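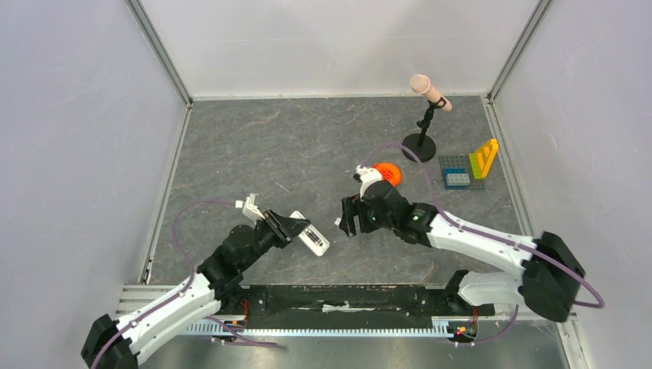
*Two arms, one small white device, and a floor with a few things on it.*

The question I get most often, usually from people who run a stockroom or a kitchen, is whether a pair of arms at this price level can do a chore yet. My answer in 2019 is no for the chore and yes for several pieces of it. The distance between those two is larger than the demonstrations suggest.

Consider tidying. A microphone, a remote, a few building bricks and a ball have to be put where they belong. A person treats that as one job. For a machine it is a series of grasps on objects with different shapes, weights and surfaces, joined by decisions that have nothing to do with grasping. A parallel gripper closes along one axis. It suits a slab with two flat sides. On a mesh ball the contact area depends on where the fingers land, and a thin-stemmed stand will tip if it is pushed a little too high up.

In February I went through the log that Nallard keeps of its bench trials on Ginent, a two-arm tidying routine. The log has 2,926 grasp attempts. The single-grasp success rate was good. I then counted only the runs in which every object was put away with no person stepping in, and there were 301. Most of the rest stopped at a handover, or at the first object that had shifted since it was last located.

The arithmetic is old and still gets ignored. If each step works 95 percent of the time and a chore has 6 steps, the chore fails more than one time in four. A dishwasher with that record would be sent back. Vendors quote the step figure and buyers hear the chore figure. I would like every data sheet to carry both, measured on the same objects, with resets by hand reported separately.

The second arm helps less than expected. It can steady a baseplate while the other presses a brick, and it can take an object that was picked up by the wrong end. It also adds its own cables, its own calibration drift and a shared volume in which the planner must keep the two apart. In the Ginent log, time spent waiting for the other arm to clear was almost equal to time spent moving.
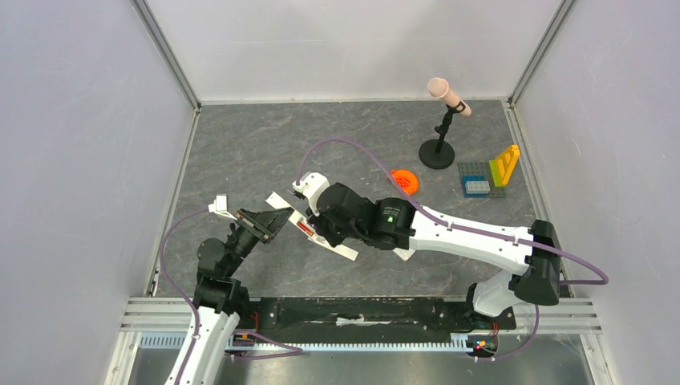
Lefteris Sarantis read a draft of this and objected that I am holding the machine to a standard no trainee meets in the first week, and that a shop can live with one failure in four if the failure is cheap and the arm asks for help. He would put the arms to work now on overnight sorting, where slow is acceptable.

I accept the point about cheap failures. Sorting plastic parts into bins is a fair candidate. Asking for help is harder, since the arm has to know that it failed, and gripper position alone doesn't settle that. Fingers closed on the lip of a cup can report nearly the same width as fingers closed on a brick. Petridis, the other routine I have looked at, checks each grasp with a second camera view and loses 2 seconds every time. I think that is the correct trade, and I would pay it on every grasp until the whole-chore figure improves.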